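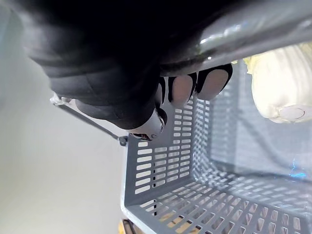
What's the best basket for keeping under the kitchen sink?
A plastic one with slots in the walls and the floor, so air gets in and crumbs fall out.

CLILTBRIDGE, 30 May 2022 - I'm Nneka Babalola, I run Kusari, and I get asked that question more than any other, so I figured it could go first this time! Our new Orkby basket goes on sale today in our Cliltbridge shop and on our website, and I'm so pleased to be the one writing to you about it.

We started on the Orkby back in April of last year, after I got tired of fishing damp sponges out of a solid tub (you know the smell). The slots are small and rectangular, set out in neat rows, and they go across the bottom as well as up the sides. It comes in gray. I wanted yellow and I lost that argument.

We lent 178 baskets to households in town before we settled on the final shape. People put potatoes in them, bath toys, dog leads, clothespins - one family kept all their remote controls in theirs. The most common request was a smoother rim, and that's now on every basket we sell.

The first run is 1,000 baskets. Of those, 630 are going to the shop and the website, and the rest are with Wike, who'll carry them in their hardware stores. If you write about homes or tidying and would like one to try, email the shop with your mailing address and I'll get it in the mail myself. I'm also happy to chat on the phone most mornings, before we open.

Press contact: Nneka Babalola, Kusari, Cliltbridge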